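Drollwood opens its doors in Veltham this Friday

Hi, I'm Usa Phromma, and I'm so happy to finally write this one! Drollwood, our secondhand furniture shop, opens Friday at 4 on Petrauskas Street, with 140 chairs, far too many lamps and free coffee (the good kind).

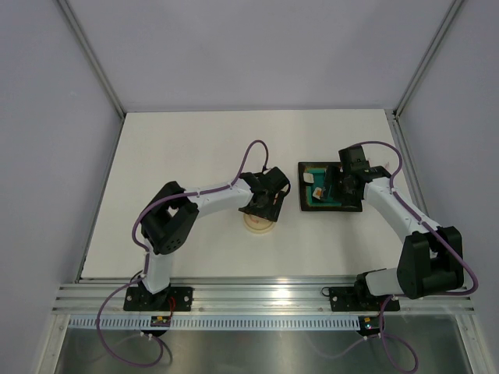
White tabletop with pale lavender-gray walls on three sides.

We spent all August sanding and painting, and my elbows still hurt. The first 100 people through the door get a tote bag. Street parking is free after 4, and the Flovach bus stops right outside.

Press questions? Call the shop and ask for Usa.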